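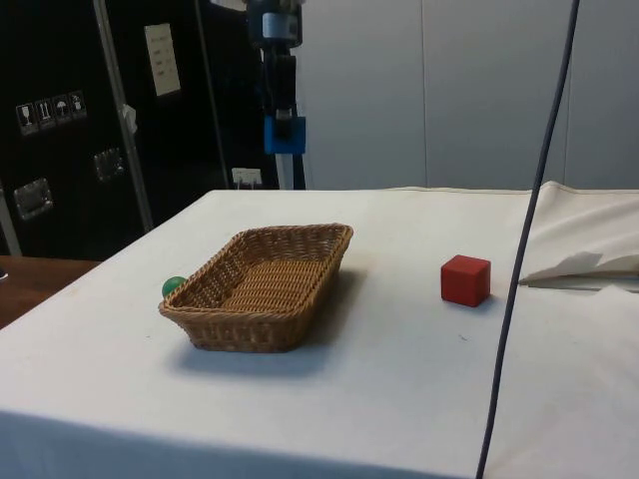 6. Tidy task: checking what the arm can do before you rely on it

6.1 Scope

This section covers the set-up and acceptance check for the Plurnach tidy routine, which moves small loose objects into or out of an open container on a table. It applies to a single arm with a two-finger gripper. The routine is the simplest household chore supplied with the software. Complete it before attempting the laundry or bench-clearing routines in Section 7.

The tidy routine is suited to rigid objects that the gripper can close on from above. It is not rated for glassware, cutlery, food, soft toys or anything with a loose cord. A site that needs those items put away should still plan on a person doing it.

6.2 Before you start

You will need a table, a plain cloth, one shallow basket with an open top, and a small set of blocks and balls in different colours. The Sodance starter set is suitable. Household items can be substituted if they are of similar size and do not crush.

CAUTION: Keep hands and sleeves outside the table area whenever the arm is powered. Confirm that the stop button is within reach of the operator, and press it once to test it before the first run.

6.3 Preparing the table

1. Lay the cloth over the table and pull it flat across the working area. Small creases are acceptable. Folds higher than the basket rim must be moved to the edge.

2. Place the basket within reach of the arm. It may sit at an angle to the table edge. The routine finds the rim at the start of each run and does not need it squared up.

3. Set the objects out. For the first check, put one object in the basket and leave at least one on the cloth. Do not stack them.

4. Check that cables hanging near the table do not cross the path between the basket and the drop point. Tie back any that do.

5. In the Plurnach menu, select Tidy, then Single Object, then Slow. The speed limit in Slow is 40 mm per second.

Note: A ball resting against the outside of the basket may be reported as "in basket" by the side camera. Move it clear of the rim, or switch on the wrist camera and repeat the scan.

6.4 Checking the approach

6. Press Run. The arm moves over the basket and holds there with the fingers open.

7. Look at the fingers from the front of the table. The object to be picked up should lie between them, and neither finger should be above the rim. If a finger is over the rim, press Stop, move the object toward the middle of the basket and start again from step 6.

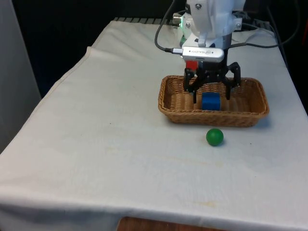 8. Press Continue. The arm lowers, closes the fingers and lifts. Leave it to finish the movement even if the object is dropped.

9. If the fingers close beside the object, run Calibrate Gripper from the Service menu. Repeat once only. A second miss in the same direction means the camera mount has shifted - see Section 4.

6.5 Wrist camera check

10. Open the wrist view and compare it with the figure. Both fingers must be visible, and the white background should be evenly lit, without glare.

11. Check that the linkage screws are seated. Do not tighten them with the arm powered.

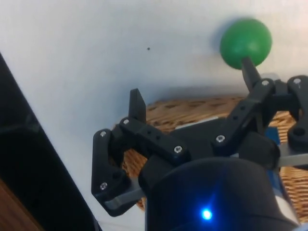 Figure 6-3. Wrist camera view with gripper fingers, basket and green ball.

6.6 Acceptance run

12. Select Repeat and enter 131 cycles. Reset the objects by hand whenever the routine pauses and asks for it.

13. Record each dropped or missed object in the log sheet. Note the object, the colour and whether it was inside the basket or on the cloth.

14. Save the log under the site name and keep it with the Shimada safety form.

On our own bench the routine completed 415 cycles before the first unrecovered drop, using blocks only. Balls gave poorer results. They roll when one finger touches first, and the arm does not chase an object that moves after the scan. Expect a slower pace than a person at either task. In Slow mode the arm will still be working on its first object when an adult has cleared the table.

CAUTION: Do not leave the arm unattended during the acceptance run, including between cycles.

6.7 Deciding whether to put it into use

Use the routine where the same few objects are handled all day and someone is already in the room. Kitting trays and returned parts on a shop floor are the usual cases. In a home, treat it as a trial. Toys under furniture, unknown objects and a basket that has been carried to another room are all outside its range.

Service the finger pads after almost 1000 cycles, or sooner if blocks begin to slip. Replacement pads are listed in the Grureo spare parts sheet.
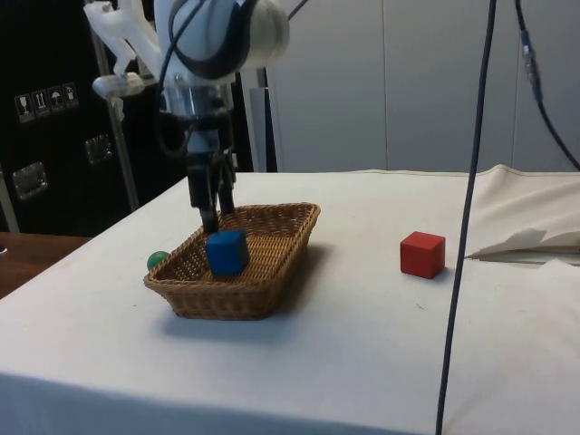
Can the tidy routine be left to clear a room on its own?

At present it can't. It works on one table within reach of a fixed arm, with objects it has been set up for, and an operator has to be present. If the basket or table is moved beyond that reach, return to step 1.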